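2023-06-22 | Lucinda Dvorak | 12 shares | 3 comments

4.2 Kit under review

The Zimwood evaluation kit pairs a simulated arm with a set of grocery objects. We ran 400 pick trials – each limited to 30 seconds – on the stock tabletop. Figure 3 gives the banana task.

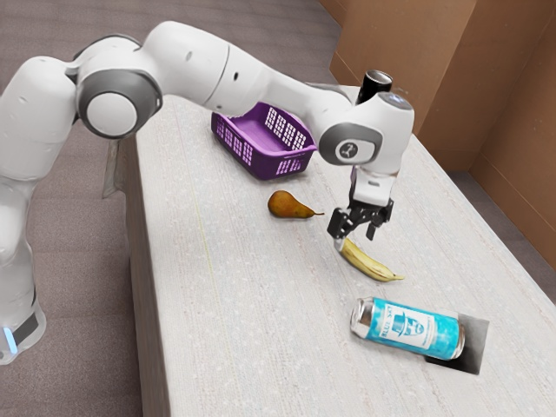 Vol. 8, p. 215

Figure 3. Gripper above the banana; pear, basket and can also on the table.

Scoring used the vendor's default script.

Comments (3)

mkl: Which license tier?

Vávra: Does it export logs?

tess_r: Trial seeds, please.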